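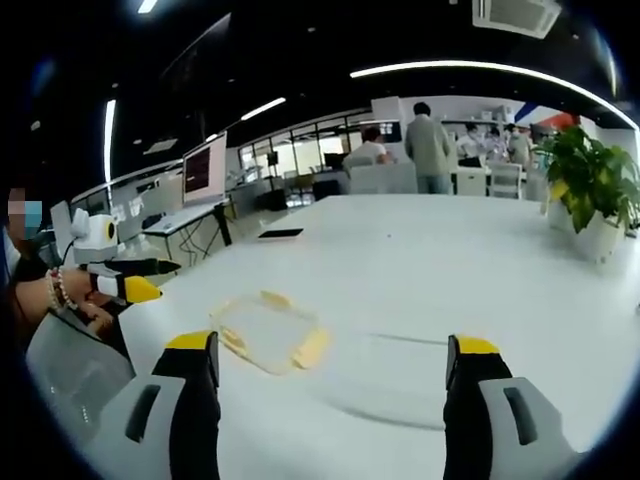 Labels and printing

Ticket: shelf labels move down the roll during long jobs
Opened in January by the stock room, Clendale
Log written by the Clendale stock desk, 8/2/18

Status: solved, one question still open with the supplier

Problem as first reported

We print our shelf labels and box labels from Ustness, the stock program, to a thermal label printer which stands next to the packing bench. Short jobs are good. In a long job the text starts in the correct place, and then it goes lower and lower on each label, until the product name is on one label and its barcode is on the next. By then we must stop, throw away the strip and start again.

It began after we received new rolls from Hondano. One roll holds 4,000 labels, the same as before. The old rolls came from another seller and we had none left for comparison, so I could not say at once that the rolls were guilty. The program was also updated in the same week, which made it more difficult.

The products we label are mostly kitchen goods, for example the clear food container with the four orange clips. These have a small label and little free space on the lid, so a label with half a barcode is of no use to us.

What I tried

First I switched the printer off, removed the roll, cleaned the print head with the cleaning pen and put the roll back. The next job looked better for a short time, then it moved down again. I write this because the first answer on the ticket was "please restart the printer", and I had already done it twice.

Then I ran the calibration from the button on the front. The printer fed a few blank labels and stopped with the green light, so it believed that everything was correct. I printed 40 labels as a test. The first 12 were good. After that the text was lower each time, by a very small step, and at the end of the strip the last line of text was in the gap between two labels.

I repeated the test from a different computer, with the old version of Ustness still installed. The result was the same. For me this excluded the update, and I asked the support team to change the category of the ticket from "program" to "printing".

Reply from support: check that the label height in the driver is the same as the label height in the program. It was not the same. The driver had a height with a fraction and Ustness had rounded it to a whole number. I corrected it in both places and printed the strip again. It was less bad but it was not solved, so there were two faults and we had found the smaller one.

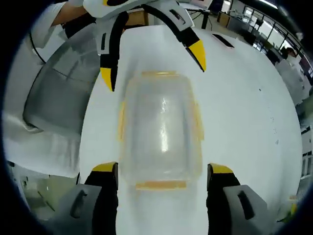
Finding the second fault

I took the old backing paper from the waste bin and put it beside the new one. The new paper is more transparent. The sensor under the roll looks for the gap between labels by the light which comes through, and with the new paper the difference between label and gap is weak. The calibration can pass, but the printer later misses a gap and takes the next position by its own calculation. One small error is then added to another.

In the driver, under the advanced settings, there is a sensitivity value for the gap sensor. Ours was on automatic. I changed it to manual and tried each step upwards, with a short strip after each one. At 12 the labels stayed in place. I printed the whole test strip, then a full day of real work, and the barcodes could be read by the scanner at the bench and by the one at the door.

If you have the same fault, please do it in this order:

- Write down the label height printed on the core of the roll.
- Put this height in the driver and also in Ustness.
- Save, close both windows and open them again. On our computer the program had kept the old value.
- Set the gap sensor to manual and raise it one step at a time.
- Print a long strip. A short one does not show the fault.

Still open

I have asked Hondano if the backing paper was changed and if it will stay like this. They promised an answer but I do not have it yet. Until then we keep a piece of the new paper in the drawer under the printer, so that the next delivery can be compared.

Last updated: after second reply from support

Comments

stockroom_b: Same printer at our branch on Sivakumar Road. Height was correct already, only the sensor was wrong. Thank you for the manual setting, I did not know it existed.

greenlabel: Does the value stay after a power cut? Mine went back to automatic.

Clendale stock desk: Ours has stayed. Did you press "store in printer" on the same page? Without it the value is only in the driver.

greenlabel: No, I did not. Will try tomorrow.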